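Notebook, scoring room, September

Film: Burnent, reel 3, the lake house cue and the one after it. Work started at 8:40 with coffee and the new cut from Leonie.

The new cut is shorter. Two seconds are gone from the shot of the sister on the stairs, so the string entry now lands on her line instead of ahead of it. I moved the entry back to the door closing and dropped the first bar of the viola figure. It plays fine without it. The tempo map for the whole reel had to be redone from bar 31 on, and I renamed the session so that we don't open the old one by mistake.

Next I tried the cue with and without the low piano. With the piano it sounds like a thriller, and the director has said more than once that the romance has to carry this reel. Without it the bottom is thin on the small speakers. For now the cellos double the bass line an octave up and the piano is muted but still in the session. I also printed a version with the harp playing the piano part, very quiet. It's labeled "harp alt" and I don't think much of it.

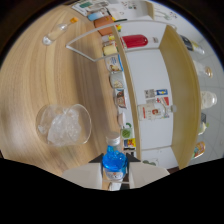 Heidrun Wallner: I'd keep the piano for the last four bars only. She's alone by then and the dialogue is over, so it won't fight with anyone. And please check the pitch of the temp song under the radio, it's sharp against your cue.

Checked the radio song. It is sharp, by a bit less than a quarter tone, and it runs on for three bars under the cue. Options are to tune the song down, or to fade it when the car stops. Farzana is clearing the rights on it and would like it left alone until the papers are back. I tuned a copy for the mockup only and left the original on its own track. The last four bars with piano work. Kept.

Vocal for the end title. Farzana sang the guide in the small booth after lunch, 2 full takes and then pick-ups on the second verse. The first take has the better opening and the second has the better bridge. The key of D is too low for her in the verse, where the words go soft and we lose the ends of lines. We went up to E flat and she was happier. The lyric in the second verse still has "river" where the film only ever has a lake. 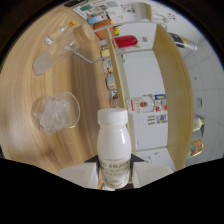
The comp is done up to the bridge. I left the breaths in. There is a click on "morning" that I could not get rid of with a fade, so that word comes from the second take and sits slightly late. If it bothers anyone I'll ask her to sing the line again.

Files that went to Roswitha at Wieser for the orchestra parts:
- lake house cue, MIDI and click, new tempo map
- mockup mix with and without harp
- guide vocal in E flat, dry
- bar 405 marked as the new double bar (it was missing in the last set)

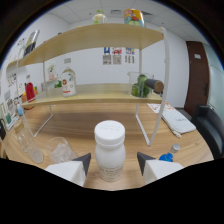 Still open

The Plidamik library crashed again while loading the long horn patches. Fabian thinks it is the old sample folder on the second drive. I moved the folder and it loaded, but I have not tried it with the full template.

The director wants to hear the kiss cue with no melody at all for the first half. I made a pad-only version from the existing strings. It holds up better than I expected, though the clarinet entry afterward feels like a different film. It may need to start a third lower. Try that first thing.

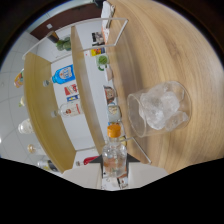

Cikard Music Department, Film Scoring

Added at 6:15. Roswitha called about the horn parts. She has three players booked and the cue is written for four, so horn 4 goes to the second trombone from bar 60, and I'll thin out the chord before that. She needs the corrected score before copying starts. Fabian is taking the session drive upstairs for the backup, and the end title stays on the local machine until Farzana has signed off on the comp.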